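Tags: Datasets, Spare Parts, Small Electronics

# Mikidon Parts List

Mikidon is a table of spare part names for old household appliances. It has 609 rows, and each row gives one part name, the other names shops use for it, and the kind of appliance it belongs to. I started it when I was repairing a Takeda rice cooker and could not find the same switch under the same name in two catalogs.

## What is inside

Small wired parts, lids, seals and feet. Motors are not included yet — their naming is a different problem and I prefer to do it slowly.
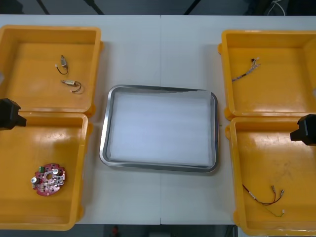
## Columns

- name: the most common name, in lower case
- other_names: separated by a semicolon
- appliance: one word, for example "kettle"
- source: Batis or Dultwood, the two catalogs I used

Of the rows, 272 come from Batis. The rest are from Dultwood. When both had the part, I kept the Batis spelling and put the other one in other_names. 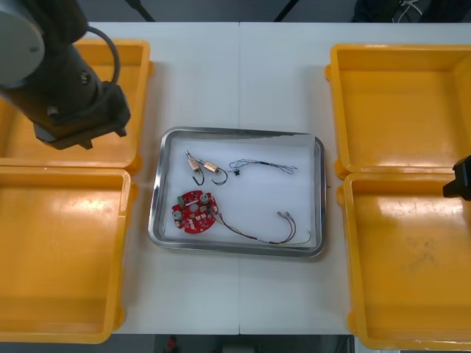 Please be careful with the word "plug". In Dultwood it can mean the wall plug or the small connector on the wire, and I could not always decide. Up to 30 rows may be wrong for this reason.

## Version

Version 2, May 15, 2021. Motors should come in September.

Comments

oldkettle: Thank you, very useful. Row 30 has a double space after the semicolon.

tmr_fix: Will there be part numbers also?

author: Not in this version. The space is corrected.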